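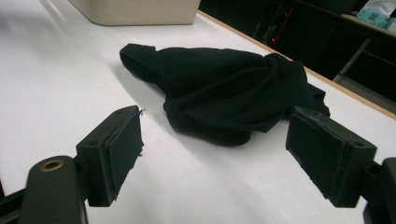 Black clothes – smoothing results with handheld gripper data, anyone else?

Board: Manipulation / Cloth and soft stuff
14 replies, 2 pages (showing page 1)

trukska_lab
ok quick writeup before I forget. We've been running the Trukska policy on laundry, trained only on handheld demos. No teleop at all. 2,467 demos total, 13 different garments, one white table. Task is pick up crumpled thing, spread it, fold once.

Light stuff: 83 percent on spread. Black stuff: bad. Starts like the one up top, bunched, folds twisted over each other, one flap sticking out to the side. Policy goes for the fat middle every time, lifts the whole lump, puts it back down as a different lump.

Wrist view only, no depth. Thoughts?

kiiskinen
How many of the 2,467 are dark garments? My guess is not many.

trukska_lab
70.

kiiskinen
Well there you go.

trukska_lab
yeah but we oversampled them. Each batch has the dark ones weighted up to match. Helped the grasp some, did nothing for the spread.

slow_gradient
Oversampling 70 demos just gets you a model that memorized 70 demos. You need more starts, not more passes over the same starts.

Also look at that flap on the right. A person would pinch the flap. Is that what your demos do? Or did people just grab whatever was nearest?

trukska_lab
mixed. I did a lot of them myself and I go for the flap or the thin end. Others scooped the middle and shook it out. Both work for a human.

slow_gradient
So two strategies and the model picks the one that doesn't survive a slower arm. Split them.

drirnano_user4
Disagree that it's mostly a data count thing. Matte black on bright white, exposure is set by the table and the folds get crushed to nothing. In your pic I can see creases across the top ok but that's full res. What do you feed the net? If you're shrinking it way down those are gone.

We had the same thing on the Drirnano setup. Locked the exposure a stop brighter, let the table blow out, dark garments got a lot better. Same data otherwise.

kiiskinen
"a lot better" = how many trials

drirnano_user4
Not enough for a paper. Enough that I'd try it first, it takes ten minutes.

kiiskinen
Fair. But locking exposure shifts everything you already collected. Demos one way, rollouts another, thats its own problem.

drirnano_user4
We re-shot. Should have said. So ok, same garments and same people, not the same data.

kiiskinen
Then it's more than ten minutes lol

Teodoro Mercado
Jumping in as I did the Venus cloth baseline. Two things.

1. The shadow. Black garment, soft gray shadow down along the lower edge. Our model kept placing the finger on the shadow edge when the light came from one side. We added random shadow augmentation and the misses dropped. Cheap to try.

2. Pads. You've got flat black pads with fabric on the faces. Black pad next to black cloth, from the wrist view. Once the cloth touches the pad you can't tell where one ends. We swapped to a lighter pad cover and contact timing got cleaner. I wouldn't swear it was only the color, the new cover was grippier too.

Would also check the frayed threads by the top corner of the left pad. Ours snagged on knits.

trukska_lab
huh, didn't think about the pads. Closing late is exactly what we see on the dark ones. Gripper shuts after its already past the flap.

Problem is same as above tho, change the pad color and 2,467 demos have the wrong pad in them.

slow_gradient
Mask the fingers out. They sit in the same corners every time.

Teodoro Mercado
Careful, the fingers move. Masking hides the opening width, and the model may be reading that from the picture. If you pass width in as a number then sure, mask away.

trukska_lab
we do pass width. ok plan:
– split demos by strategy, flap/thin end only
– bigger input crop
– shadow aug
– pads last

Running the first two tonight, one at a time so I know which did what. Will post Wednesday.

drirnano_user4
still say exposure first

kiiskinen
Whatever order, please keep a fixed set of start piles for the eval. Half the numbers on this board are somebody dropping a shirt a little nicer the second time.

trukska_lab
fixed piles of cloth, how. I can match a photo overlay but the folds on top never come out teh same

kiiskinen
Overlay is fine. Match outline and which way the thin end points. Report it.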